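Gadwood Wrist View Kit

Wrist camera, mount and soft gripper pads for small tabletop arms

Home > Arm accessories > Camera kits > Gadwood Wrist View Kit

The Gadwood Wrist View Kit adds a close-up camera and a pair of soft-faced gripper pads to a tabletop robot arm. It is made by Stovgate for teaching labs, small workshops and anyone recording pick-and-place work at short range. The kit fits the Landex arm without drilling. Adapter plates for other arms are sold separately.

An overhead camera is fine for finding an object on the table. Once the gripper comes down, though, the arm itself usually blocks the view, and the last part of the move is done blind. A camera at the wrist stays with the fingers and keeps looking at the part being handled. Most customers run both and switch to the wrist view for the final approach.

What's in the box

Wrist camera with fixed wide lens
Clamp mount for the Landex arm
Two gripper pads
Cable, 235 cm, with six reusable clips
Hex key and spare screws
Sheet of 11 printed alignment targets
Quick start card

Camera

The camera sits slightly off to one side of the gripper so that a finger is always in view. Keep it that way when you set the angle. Many people tilt the camera until the finger is out of the picture because it looks cleaner, and then find they have no reference for where the pad is. We suggest leaving a corner of the pad showing at the bottom of the picture.

Focus is set at the factory for close work and can be adjusted by turning the lens ring. Exposure can be automatic or locked. On white or pale tabletops, lock it. Automatic exposure will drift as a bright part moves in and out of view, and colors will shift with it. 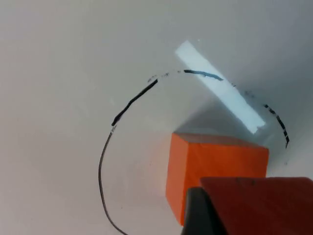 Wrist view at close range: orange cube inside a marker loop, gripper pad at lower right.

Drawing a target area straight onto the table with a marker is a common setup and works well with this kit. Line quality matters less to a person driving the arm than to software. If you plan to detect the boundary automatically, draw it in one weight of line and go over any thin or broken sections. Pencil and worn marker can drop out of the picture altogether under strong light. Shadows from the part can also be picked up as edges, so try moving the lamp before you change any settings.

Gripper pads

The pads have a soft outer face over a stiff backing plate. They are meant for light objects such as foam blocks, small boxes and plastic parts. They are not suitable for hot or oily parts or anything with a sharp edge. Scuffs on the face are normal with use and do not affect grip. Replace a pad when the face starts to lift from the backing – usually the tip goes first.

Clean with a damp cloth and let the pads dry before use. Do not use solvent.

Installation

Power the arm off. Slide the clamp over the wrist from the cable side and tighten the two screws evenly. Route the cable along the arm, leaving a loop at each joint, and move the arm through its full range by hand before you power up. A cable that is tight at one end of the range will pull the mount out of line sooner or later.

Alignment takes some 11 minutes the first time. Place a target sheet flat on the table, bring the gripper down over the center mark and follow the steps on the card. Repeat the alignment whenever the clamp has been loosened.

Specifications

Weight of camera and clamp: 100 g
Cable length: 235 cm
Connection: USB
Mounting: two-screw clamp
Pads: sold in pairs, left and right are the same

Compatibility

Fits the Landex arm directly. The Flanagan gripper needs the longer pad screws, part 405, which are not in the box. If you have a Flanagan gripper on a Landex arm, order the screws with the kit and use the standard clamp.

The camera shows up as an ordinary USB camera and needs no driver on most computers. Recording software is not supplied.

Ordering

The kit ships complete. Replacement pads, clamps and cables can be ordered one at a time from the Gadwood spare parts page. Schools ordering for a whole classroom should contact Stovgate for a quote before placing an order. The next batch ships in December.

Related items

Gadwood overhead camera stand
Adapter plates
Replacement pads, pair
Part 405, long pad screws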